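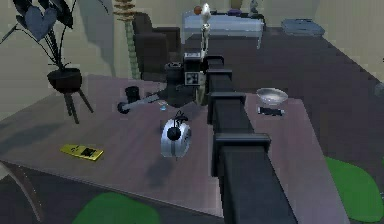 Hesis to open second home goods store in Clirkham

CLIRKHAM -- Home goods retailer Hesis will open its second store in January, taking over the former Stüber piano showroom near the Clirkham bus station. The store will carry kitchenware, storage furniture and lighting, and will create 30 full-time and part-time jobs.

The lease on the building was signed this month. It covers 600 square meters on the ground floor, plus a loading area at the rear that will be used for customer pickup. The original shop windows will be kept.

"We have had customers driving over from Clirkham for years, and they have been asking for a store of their own," said Hannelore Hagedorn, managing director of Hesis. "The Stüber building came up at the right time and at a rent we could afford."

Hesis opened its first store in Drasport, where it also runs its warehouse. The Drasport store will stay open with its current hours and staff.

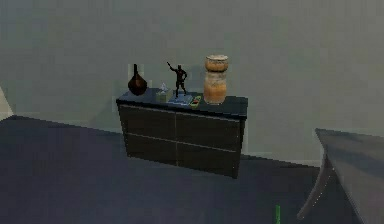 Larger items such as sideboards and dining tables will be delivered from the Drasport warehouse. Delivery will be free within Clirkham on orders of $535 or more. Smaller items can be ordered online before noon and picked up the same day after 4 p.m.

The store will also have a repair counter, a service that started in Drasport as a trial. Customers can bring in lamps, kettles and small furniture, including items bought elsewhere. Repairs are priced by the job, and the customer gets a quote before any work starts.

Zuleica Magalhães has been named store manager. She joined Hesis as a warehouse supervisor and has run the Drasport sales floor for the past two years.

"Most of the hiring will be local," Magalhães said. "We need people for the sales floor and the stockroom, and we still need one more person who can rewire a lamp."

Applications are open now -- forms are available at the Drasport store and on the Hesis website. Interviews will be held in Clirkham. Opening hours will be posted on the door and online before the store opens.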